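Robot chores: your questions, my answers

Can a robot clean my bedroom yet?
Parts of it. Floors, sure. I run Harkero's home trials, and our planner finished 72 of 81 simulated runs where the only job was getting from the bed to the door without bumping anything.

What about making the bed?
Oh, I wish! Fabric is still miserable -- sheets fold, slide and bunch up in ways our software can't guess. Ask me again in a few years.

Why practice in a simulator?
It's cheap, and I can reset a room in 7 seconds. Els Van den Broek builds most of ours, and she loves a strong wall color. 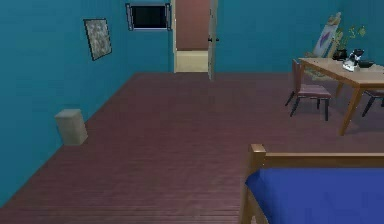

Practice bedroom with the door open, trash bin by the left wall.

Could it empty that bin?
Driving over is easy. Picking it up without tipping it is harder, and we're at 53 percent right now (in simulation, mind you).

Do you sell one?
Not yet -- write to Gerrit Vermeulen if you'd like to hear about home trials.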